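작업 노트, 2월

테리 수건 염색 견본, 세탁 견뢰도와 흡수 속도

지난번 노트에서 라벤더 색이 세탁 후 회색 쪽으로 돌아간다고 적었는데, 이번에 조건을 다시 잡고 처음부터 돌렸다. 원단은 Mamell에서 받은 400 g/m² 면 테리. 한 롤에서 전부 잘랐고 롤 끝 1미터는 버렸다. 끝부분은 루프가 눌려 있어서 흡수 시험 값이 튄다. 지난번 데이터 중 A열 뒤쪽 값이 이상했던 것도 이것 때문으로 본다.

전처리
정련은 소다회와 중성세제로 한 시간 삶고 두 번 헹굼. Tegwen이 헹굼을 한 번 더 하자고 해서 절반은 세 번 헹궜다. 헹굼 횟수는 견본 뒷면에 유성펜으로 표시했다(점 두 개, 점 세 개). 물방울 시험에서 세 번 헹군 쪽은 바로 스며들었고 두 번 헹군 쪽은 몇 군데에서 물방울이 잠깐 맺혔다. 앞으로는 세 번으로 간다.

정련 후 건조 무게는 견본당 평균 294 g. 염료량은 전부 이 무게를 기준으로 계산했다. 지난번에는 정련 전 무게로 계산해서 실제 농도가 계획보다 조금 높았다. 이전 표와 비교할 때 주의할 것.

염색
반응성 염료, 보라에 파랑을 소량 섞음. 배합비는 벽에 붙여 둔 표의 3번. 소금은 세 번에 나눠 넣었고, 소다회는 온도가 60도에서 안정된 다음 넣었다. Saulius는 소다회를 더 일찍 넣어도 된다고 하는데 작은 통에서는 얼룩이 생긴다. 큰 통에서는 시험해 보지 않았다.

통에 넣은 직후 5분 동안은 계속 저어야 한다. 2번 견본은 전화를 받느라 중간에 멈췄고, 접힌 자리를 따라 연한 줄이 남았다. 이 견본은 색 측정에서 빼고 흡수 시험에만 쓴다.

고착 후 찬물 헹굼, 미지근한 물 헹굼, 마지막으로 뜨거운 물에 소핑. 소핑 물이 맑아질 때까지 네 번 갈았다. 지난번에는 두 번에서 끝냈고 회색으로 돌아간 원인이 여기 있을 가능성이 크다. 고착 안 된 염료가 남아 있다가 세탁할 때 보라 쪽부터 먼저 빠졌다고 보면 설명이 된다. 아직 확인된 것은 아니다.

세탁 견뢰도
40도 세탁, 첨부 백포는 면과 나일론 두 종류. 세탁 14회까지 진행했고 매회 평건조했다. 첫 세탁에서 면 백포에 아주 옅은 오염이 보였고 세 번째부터는 육안으로 구분되지 않는다. 나일론 쪽은 처음부터 깨끗했다. 색 변화는 Zihan Xiao와 내가 따로 회색표로 판정했다. 둘 다 4급 이상, 한 견본에서만 반 급 차이가 났다. 창가 쪽 작업대에서 판정하면 오후에 값이 후하게 나오므로 다음부터는 판정 상자 안에서만 한다.

센물 조건은 아직이다. Kokberg 현장의 물이 우리 쪽보다 훨씬 세다고 하니 그쪽 물을 한 통 받아서 같은 배합으로 돌려 볼 생각이다. Babak Hosseinzadeh에게 물통을 부탁해 두었다.

흡수 속도
띠 모양으로 잘라 세로로 걸고 아래쪽 끝을 물에 담가 10분 뒤 올라온 높이를 쟀다. 염색 전과 후의 차이는 작다. 유연제를 쓴 견본은 눈에 띄게 느려졌다. 손으로 만졌을 때는 유연제 쪽이 확실히 부드러운데, 수건으로 쓸 물건이라 흡수를 포기하기는 어렵다. Idemmont에 낼 견본에는 유연제를 넣지 않고, 대신 건조할 때 중간에 한 번 꺼내 세게 털어서 루프를 세우기로 했다.

자를 때 루프 방향을 꼭 맞출 것. 방향이 섞이면 같은 천인데도 색이 달라 보이고, 띠 시험에서도 값이 흩어진다. 이번에는 자르기 전에 시침실로 위쪽을 표시했더니 헷갈릴 일이 없었다.

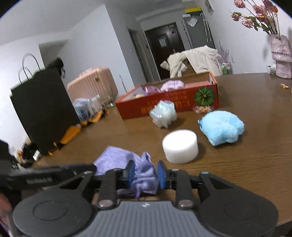 가장자리 처리도 정해야 한다. 오버록만 한 견본은 세탁 5회째부터 실밥이 일어났고, 두 번 접어 박은 쪽은 14회까지 풀린 곳이 없다. 다만 접어 박으면 모서리가 두꺼워져서 가정용 재봉틀 바늘이 자꾸 휜다. 모서리 안쪽을 비스듬히 잘라 내고 접으니 조금 나았다. 바늘은 16호로 바꾸고 땀 길이는 3 mm. 속도를 낮추지 않으면 루프가 노루발에 걸린다.

실은 Akbari 폴리에스터사를 썼다. 면 염료가 먹지 않아서 염색 전에 박으면 흰 선으로 남는다. 이번 것은 모두 염색 후에 박았다. 면사로 먼저 박고 같이 염색하는 방법도 있는데 면사는 수축률이 달라 가장자리가 우는 경우가 있었다. 작은 조각으로 한 번은 비교해 볼 만하다.

비용 메모
물 사용량이 생각보다 많다. 이번 배치에 175리터가 들어갔고 대부분이 헹굼과 소핑이다. 마지막 소핑 물은 거의 맑으니 다음 배치의 첫 헹굼에 돌려 쓸 수 있는지 Gholamreza Bahrami에게 물어보기로 했다. 남은 소금 농도가 문제가 될 수 있어서 전도도계를 먼저 교정해야 한다. 교정액은 유효기간이 지났다. 새로 주문할 것.

다음에 할 일
센물로 같은 배합 반복.
소핑 두 번과 네 번을 나란히 비교. 원인 확인용이므로 나머지 조건은 건드리지 않는다.
땀 견뢰도는 외부에 맡길지 우리가 할지 Tegwen과 상의.
2번 견본의 연한 줄 부분은 따로 잘라 보관. 교반이 끊겼을 때 어떻게 되는지 보여 주는 용도로 쓴다.
작은 통 온도계가 2도 높게 나온다. 교체 전까지는 유리 온도계로 잰 값만 적는다.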